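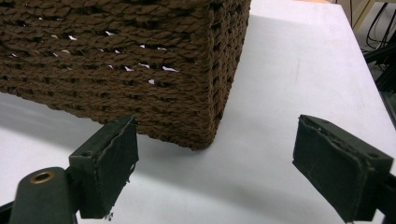 4. EXPERIMENTS

4.2 Comparing finger pads on the hand-held gripper

Figure 3. View from the wrist camera of the hand-held gripper with the felt-type pads, jaws open in front of the woven basket. Note the frayed inner edge of the left pad and the lifted strip along the upper edge of the right one.

The first thing we wanted to know was whether the pad material matters at all once the operator gets comfortable with the tool. Our early guess was that it would not. A person holding a gripper makes small corrections all the time, and those corrections can hide a lot of bad hardware. We were wrong about that, and the way in which we were wrong is the most interesting result in this section.

We built two sets of fingers with the same outer shape. The first set carries soft fabric pads, dark green like the finger bodies (Figure 3). The second set carries cast rubber pads from Deston, trimmed to the same outline. Both sets screw into the same jaws, and swapping them takes a few minutes with a small hex driver. The camera stays where it is during a swap, so the view of the workspace does not shift between conditions, and a policy trained on one set can be run on the other without a new calibration.

Collection. Candela Rivas and Parviz Kiani collected 579 demonstrations in total over the month of May, alternating between pad sets within each session. We asked both operators to work at whatever speed felt natural. Each demonstration starts with the jaws open and clear of the object, and ends when the operator has released the object and backed away. Attempts in which the object slipped were kept and tagged, and we are very glad we kept them, as will become clear below.

Objects. The object set is described in Section 3.1. The woven basket deserves a few extra words here because it turned out to be our favorite test. Its walls are rows of thick twisted cord with a fuzzy surface and small gaps between the coils, and light comes through those gaps as a scatter of bright flecks. A depth estimate taken near the wall tends to jump between the cord and whatever is behind it. The lowest coil is slightly uneven along the table as well, which leaves a finger looking for a clean place to enter. For a pinch on the rim or a push at the corner, it punishes small errors in a way that a smooth box never does!

Fabric pads. On rope and cloth the fabric pads felt wonderful from the first session. The fibers seem to catch on the twist of the cord, and both operators reported that they could close the jaws gently and still feel the basket follow along. Grip force, read from the motor current, was lower than with rubber on every woven object in the set. The price is wear. The pads in Figure 3 have loose threads at the edge, and the right one shows a lighter layer where the strip has come up. We expected this to hurt the grasp, and for the woven objects we found no such effect in the tagged slips. On the glazed cups the same pads did badly, and the operators ended up squeezing much harder than they liked.

Rubber pads. The rubber pads gave the opposite picture. Cups and bottles were easy. On the basket they tended to stick at first contact and then let go suddenly as the cord rolled under them. Kiani learned to approach with a slight downward tilt to avoid this, and the tilt is clearly visible in his later trajectories. It is a lovely example of an operator adapting to hardware without being told to.

Effect on the learned policy. This is where the slips earned their keep. We trained one policy per pad set with the settings given in Section 3.3, then ran each policy on the Montes arm with both sets of fingers. A policy trained on rubber and run on fabric carried the downward tilt over to fingers that had no need for it, and it scraped the table more often as a result. A policy trained on fabric and run on rubber closed too softly and lost the basket at the corner. Including the tagged slips in training, with the tag as an extra input, softened both problems. We had not planned that comparison. Hazel Brannigan suggested it after watching replays one afternoon, and it has changed how we collect data in every project since.

A second concern was visual. The fingers take up a good part of the lower view, and their look changes as the pads fray. To check whether the policy was reading the state of the fabric, we replaced the worn pads with fresh ones and repeated 21 of the basket trials from matched starting positions. The approach paths stayed close to the earlier ones. The closing phase differed a little more, and we cannot yet say whether the cause is the changed appearance or the changed friction. Separating the two would need pads that look worn and grip like new, and Sajib Mondal has started on a mold for exactly that.

Limits. Two operators is a small group, and both had used the Skomow controller before, so neither came to the tool fresh. The lighting over the white table came from above and behind the gripper and was left alone throughout collection. We also did not try mixed fingers, with fabric on one side and rubber on the other. Patricio Cordero has argued for this from the beginning, and after seeing the results on the cups we are eager to run it. The next subsection turns to the choice of camera lens, using the fabric pads only.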